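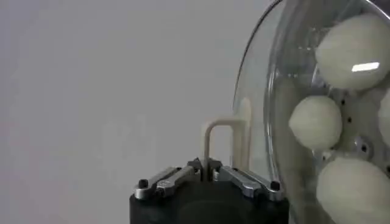 Clear dome covers

A clear dome cover is a rounded, see-through shell, made of plastic or acrylic, that goes over something worth looking at and keeps the dust off it. People have grown very fond of them over the years — on shelves, on sideboards, on the counter of the corner bakery — and it's easy to see why, as whatever sits inside seems to gain a little importance.

Care

Use a soft cloth, lukewarm water and a drop of mild soap, and take your time, as plastic scratches more easily than glass. Huệ Đào, in her household guide Multness, favours 2 cloths, one damp and one dry, and a good rinse in between.

See also: Cake stand; Display case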